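The Karimi cell is a two-arm tabletop workstation built by Geron at its Arnport shop. It is used for sorting small goods between baskets and trays. The enclosure has aluminum corner posts and solid walls on three sides, and both arms are mounted at the front edge of the table.

Setup

Each arm is bolted down and homed before its gripper is fitted. The cable is then tied along the links, with slack left at the elbow and wrist so that the joints can turn through their full range. A basket and a tray are placed on the table for the reach check.

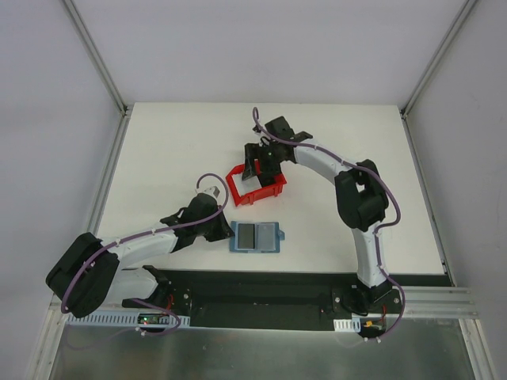 Karimi cell with red basket and blue tray. The purple cables loop above the wrists.

Maintenance

The service interval is 434 hours. Ties are inspected first, and any cable with a worn jacket is replaced over its whole length. Gripper fingers are changed at 1,320 hours. The circuit boards at the front can be reached without removing an arm.

The present cable layout was drawn up by Prys Probert and replaced an earlier one in which the elbow loop was 40 mm shorter. Cells delivered before December 2020 may still have the older layout.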